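Crisper drawers, fridge gaps and paper towels: your questions, our doubts

Readers keep sending us kitchen storage tips and asking whether they work. We try to answer without selling anybody a basket.

Do I really need to keep tomatoes and peppers apart from everything else?

Peppers, fine, put them in the drawer. Tomatoes are a matter of taste. I keep ripe ones cold for a few days and have never been able to pick out the ruined flavor I was promised. What does matter is being able to see what you have, and a clear drawer does that for free.
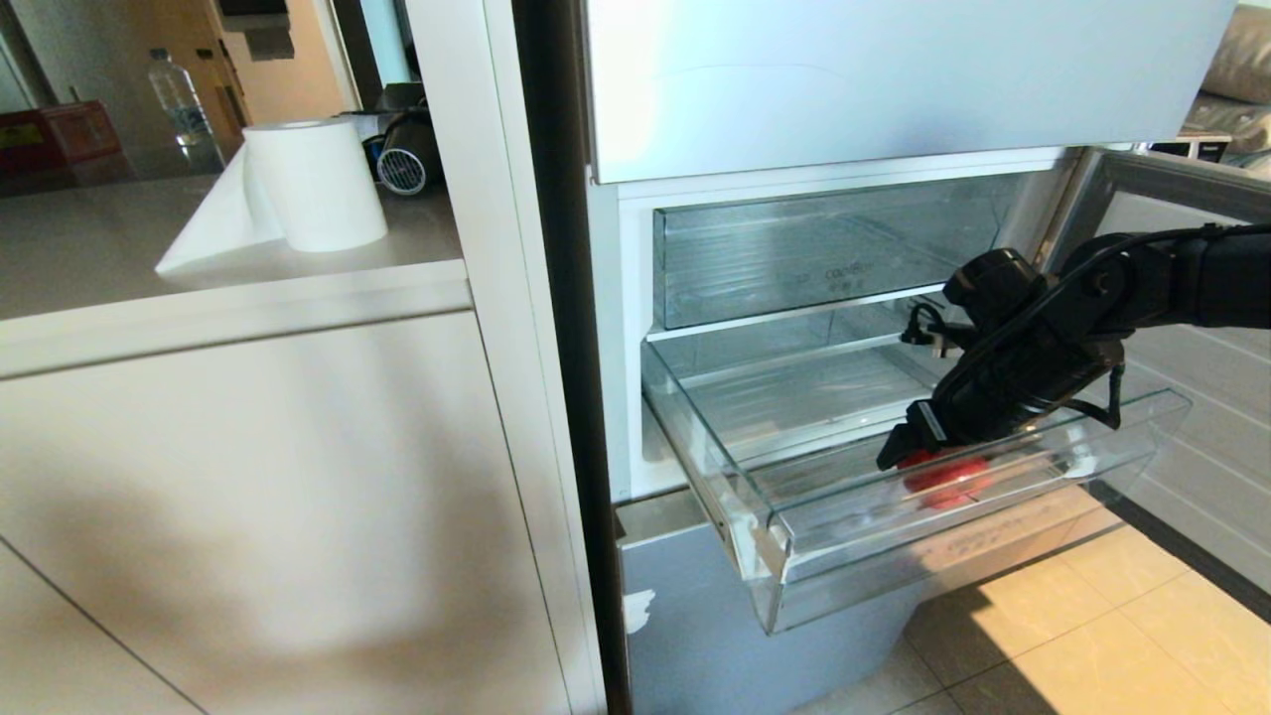
Haslam, Friday, August 25, 2023

Should I line the drawer with paper towels?

One sheet, if the drawer tends to collect water. Change it when it's damp. The claim that lining a drawer doubles the life of your vegetables turns up everywhere, and I have yet to see anyone say how they measured it. A roll on the counter next to the fridge gets used. A roll in a cupboard doesn't.

What about the Ralitz drawer inserts?

They cost 60 dollars for the set and they take up room that vegetables could be in. I'd pass.

How wide should the gap beside the fridge be?

Read the manual for your model. Advice columns like to give one number for every fridge, and I don't believe any of them. If yours is squeezed between a tall cabinet and a counter, check that the door opens far enough for the drawers to slide all the way out – plenty of people find out after delivery.

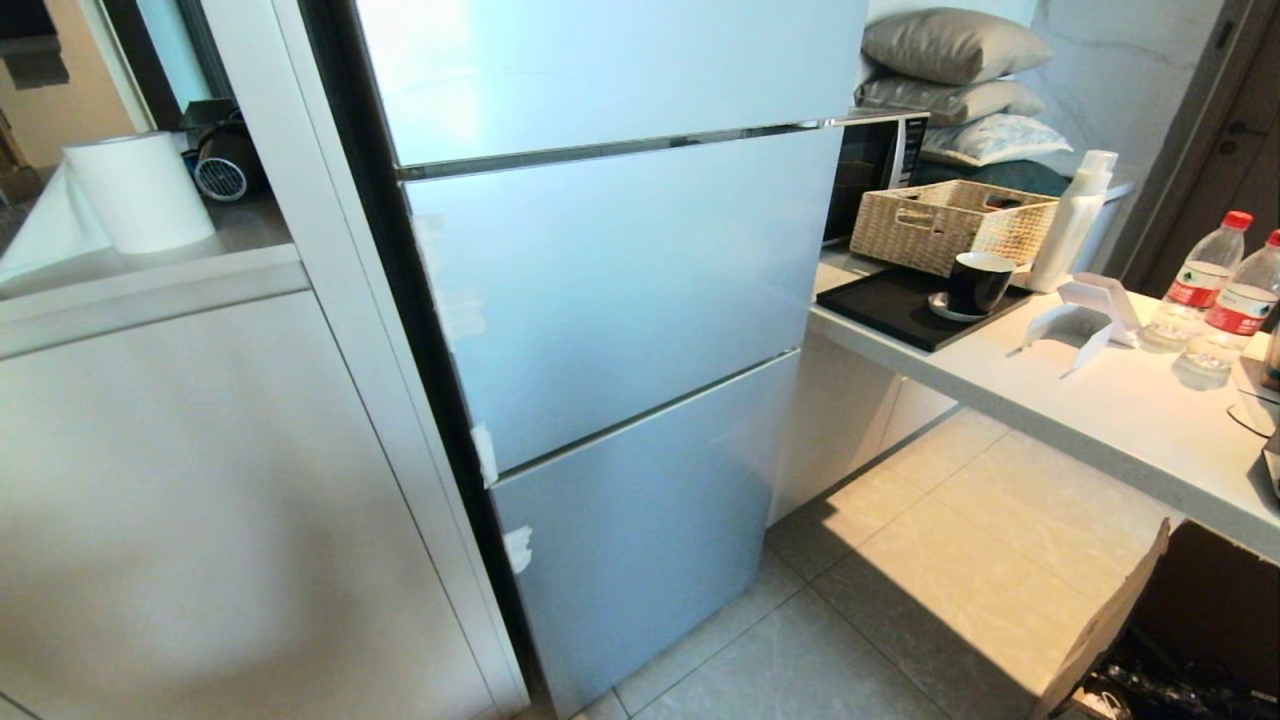 The same goes for slim rolling carts sold to fill that gap. Minance has one for 50 dollars. You'll put three bottles of oil in it and stop pulling it out by September.

How do I get old tape or film off the door?

Warm water, a drop of dish soap, a soft cloth and some patience. Special removers may be very good, but try the soap first. Don't scrape with a knife, whatever the video said.

Is a mirror behind the counter a good idea?

It makes a small counter look deeper. It also shows you everything on it twice, so a box and a water bottle start to look like a crowd.
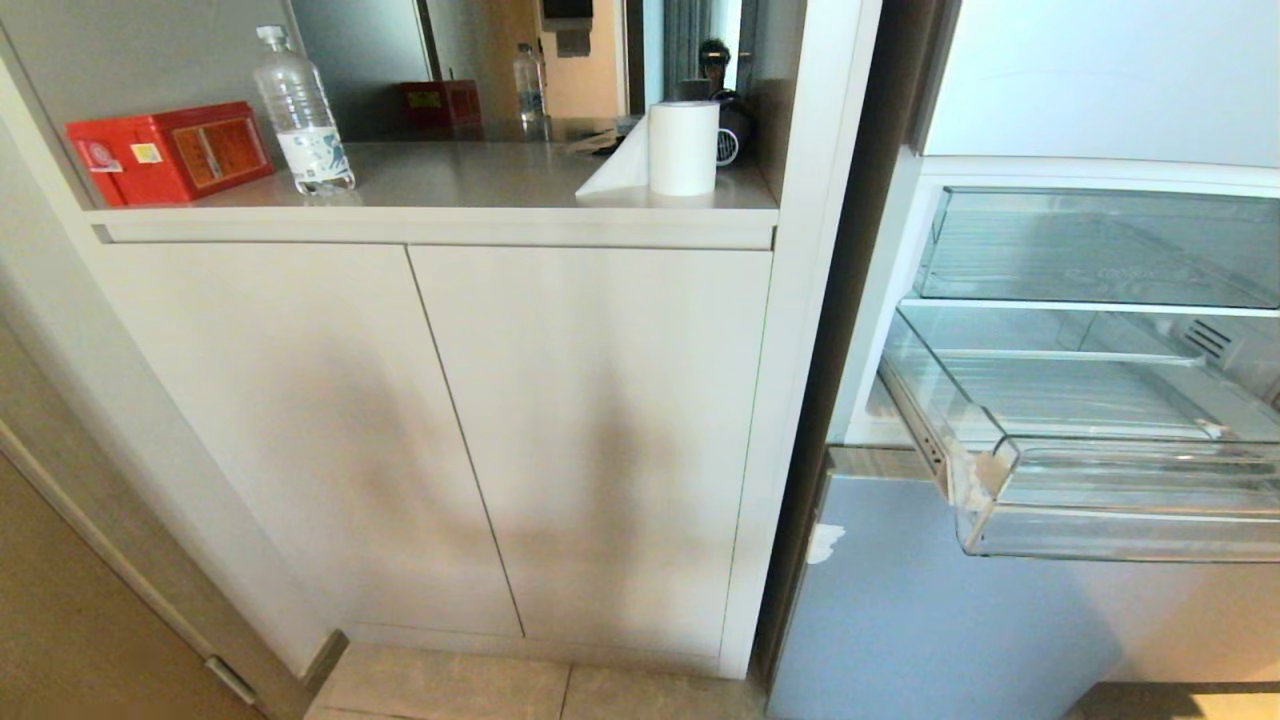
If you clear the counter every night, go ahead. If you don't – and most of us don't – plain tile is kinder. Saken quoted one reader 900 dollars for a mirrored niche, before fitting, and I'd want to live with a cheap mirror leaned against the wall for a month first.

Can I send in a question?

Yes, through the contact form. Please say what kind of fridge you have.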